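Gorkidholm Home Forum > Laundry and Linens > Bedding

Towels on the bed every morning, plaid sheets that never lie flat, and one very small bedroom

Posted by prasila_porch

Hi all, long-time reader and I finally made an account because this is driving me up the wall. We moved into a rental in the spring and the bedroom is tiny. White walls, a wooden door that eats up one whole corner when it swings open, and the bed takes up most of what's left. I don't have a chair in there, I don't have a bench, and there's no hook on the back of the door because the lease says no screws in the woodwork (I asked, they said no, I asked again, they said no in capital letters).

So what happens is the bed turns into the table for everything. I get out of the shower, walk in with my towel, get dressed, and the towel goes on the bed. Then I go make coffee and forget it. By the time I come home it's been sitting there all day in a rope on top of the sheets, and the spot underneath feels clammy and smells a little like a gym bag. I have an olive green one that's the worst for this. It's soft and thick and I love it, but it holds water like a sponge.

The second part of my problem is the sheets themselves. I have a red-and-white plaid set, cotton, nothing fancy, and I swear it comes out of the dryer looking like I slept in it already. And with plaid you can see it! On a plain sheet a wrinkle is just a wrinkle. On plaid every stripe goes wandering off like a river on a map, and when I pull one side straight the other side goes crooked. I paid 40 dollars for the set so I'm not looking to throw it out.

I also have a dark maroon blanket that ends up in a heap every single day, whether I fold it or not.

What I'd like to know:

Is a damp towel on the bed going to ruin anything, or is it just gross?

Where do you put a towel when you can't drill and there's no floor space?

And is there any trick to getting a patterned sheet to lie straight without ironing it? I own an iron but I'd like to keep our relationship distant.

I have maybe five minutes in the morning. Thanks in advance!

gwynne_linens

Welcome! I lived in a place like that for years, so I've got opinions.

First the towel. One morning of it isn't going to hurt your bed. Every morning for a year is another story, mostly for the mattress. Water goes down through the sheet and into whatever's under it, and a mattress dries a whole lot slower than a sheet does. If you get a musty smell that stays after you wash the bedding, that's the mattress talking. I'd strip the bed on a dry day, open the window, stand the mattress on its side if you can manage it, and let it air until evening. Then put a washable mattress pad on. Mine goes in with the sheets every second or third wash and it's saved me a lot of grief.

Also, if you have a new towel in a strong color, keep it off anything with white in it while it's wet. I've got a pillowcase with a blue corner that I'm still mad about. Green on white plaid would bug me every night. Wash the towel by itself two or three times in cold before you trust it.

Now where to put it. You can't drill, fine. Over-the-door bars just hook on the top edge and lift right off when you move out. Check that the door still closes with the hook on it, some doors fit really tight in the frame and the hook scrapes. I stuck a strip of felt behind mine so it wouldn't mark the finish. Spread the towel all the way out on the bar, one layer, and it'll dry in an afternoon. Bunched up on a hook it takes forever, thick ones especially, and a thick one twisted up on the bed is the slowest of all.

If the door won't take a bar, get a tension rod, the kind you use for a short curtain, and put it across the window recess or between the closet sides. Mine held a bath towel just fine. It did not hold two bath towels and a robe – that came down at two in the morning and I thought somebody was in the house.

For the sheets, take them out of the dryer while they're still a tiny bit damp. I mean barely, cool to the touch, no more than that. Put them straight on the bed and smooth them by hand from the middle out to the sides. Leave the blankets off until the sheet is all the way dry. Half an hour usually does it if the window's open. You'll get rid of most of the creases and the iron can stay in the closet.

And don't stuff the dryer. I used to do sheets, towels and jeans in one load and everything came out as one giant burrito with a wet middle. Sheets go alone now. Towels go alone. My towels take about twice as long anyway.

vumura_mike_not_mike

just hang it in the bathroom?? i don't get why the towel has to travel

also plaid is always gonna look crooked, get plain ones. i have gray and i never think about it

prasila_porch

Ha, fair, but the bathroom is shared and has no window and things in there stay wet until the end of time. I tried it for a week and the towel smelled worse than when it was on the bed.

Gwynne, thank you, that's super helpful. I measured the door and there's a small gap on top, so I'm going to try a bar. And I love my plaid, it's staying!

hallway_hamper

Coming in with the plaid part since I'm a plaid person too. (Flannel in winter, cotton in summer, my family makes jokes.)

The trick that worked for me is to pick one stripe and line it up first. On a fitted sheet, find a red stripe that runs near the middle and set it down the center of the mattress before you do any corners. Have a look from the foot of the bed. Then hook the two top corners, go down to the foot, check the stripe again, and hook the last two. If you start with a corner, which is how I did it my whole life, the whole pattern gets dragged toward that corner and the stripes bend over at the edge of the mattress. You can't pull it straight after that, you just move the bend somewhere else.

The sides where the sheet goes over the edge are always going to curve some. That's the elastic pulling. I don't fight it, the blanket covers it.

If the sheet rides up during the night, check the depth. It's printed on the packaging or on a tag by one of the corners. I had a mattress with a topper and the sheet was too shallow by a lot, so it crept in toward the middle and rumpled up under me. Sheet straps helped, the kind that clip on underneath and run corner to corner. They're a pain to put on the first time and then you only deal with them on wash day.

Thread count makes less of a difference than people think, by the way. I have a 400 set that wrinkles like tissue paper and a cheap no-name one that comes out nice and smooth. The weave seems to matter more, and how long you leave it balled up in the basket. Ask me how long I leave it balled up in the basket.

For your five minutes, my order goes like this. Everything comes off the bed and onto the windowsill or the top of the dresser, pillows too. Pull the bottom sheet tight at the foot end first, then at the sides. Smooth it once with your forearm, your whole arm, since your palm just pushes the wrinkle around. Pillows back. Then the heavy blanket, folded in thirds the long way and laid across the foot. A dark blanket in a heap makes a small room look like a cave, and folded across the foot it looks like you meant it. I timed myself once and it was under four minutes, and that included moving the cat.

Little things like printed cushions or folded baby blankets, I keep to one. I used to have a whole row of them and they ended up wedged down the side of the bed and collecting dust.

One more on the towel. If it already has the smell, don't use more detergent. Run it hot with a cup of white vinegar and no softener, then again with your regular soap, and dry it completely. Softener coats the loops and the towel stops soaking up water as well, and the smell comes back faster. I quit using it on towels and they're a bit scratchier for the first wash or two, then they fluff back up. Check the tag before you go hot, though, some of the fuzzy ones are part polyester and don't love it.

prasila_porch

Small update for anyone who finds this in October when it gets damp again. The over-the-door bar fits and the door shuts, with felt behind it like Gwynne said. The towel was dry when I got home three days in a row. The mattress got its airing and the smell is nearly gone, I might do it one more time.

Center stripe first is a game changer, I can't believe I've been starting with the corner all these years. The sheet still rumples by morning because apparently I sleep like I'm fighting somebody, but it goes back fast. And the maroon blanket is folded at the foot as I type this. We'll see about tomorrow.

Still tossing the towel on the bed while I get dressed, I'll admit. Habit! But it gets picked up before coffee now.

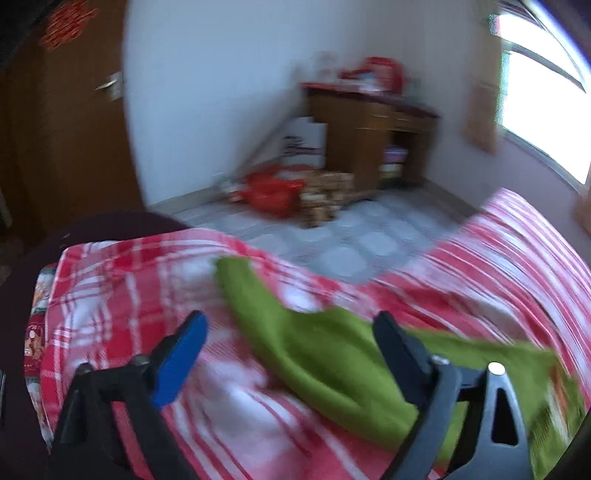 How long can a damp towel stay on the bed before it's a problem?

A few minutes while you get dressed is fine. Past an hour or so the moisture starts working into the sheet and the mattress pad, so pick it up before you leave the room and spread it out in a single layer somewhere with moving air. If the sheet feels clammy where the towel was, fold the blankets back and let it dry before you make the bed.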